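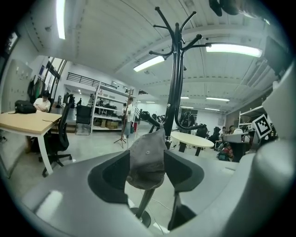
How many examples does it take before a system can hang up a cap? More than we planned for: our first target was 136, and the December target is 1000.

The coat rack task is the third in the Irine set, after the cupboard and the laundry fold. Each example is one person with a hand-held gripper taking an item to or from the rack, start to finish. Forough Arabzadeh keeps the task sheet and has split it by item and by hook height. Fourteen people have signed up to collect so far, most of them from the Groltis team, and new starters do a short practice block before their examples are kept.

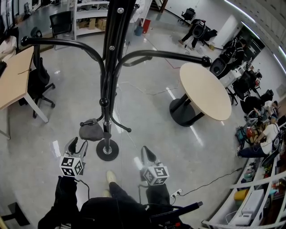
Hook height has turned into the main question on the sheet. Early examples nearly all used the top arms, and the trained policy reached for the top whatever it was asked to do. Collectors now get a hook from the list before each run. The lower hooks, like the one on the left of the pole with the small grey item over it, need a different wrist angle and a slower approach, so please allow for that when you book a slot. Start from a different spot on the floor each time, and keep both finger markers in view of the head camera.

Runs where the item is dropped should be kept and tagged as drops. Bhuiyan will go through the tags on Monday, and anything without a tag goes back to the collector. Slots are 3 hours long and can be booked through Furenex as usual.
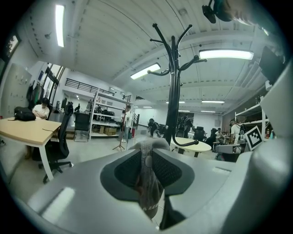

The coat rack with its hooks empty, seen from the gripper.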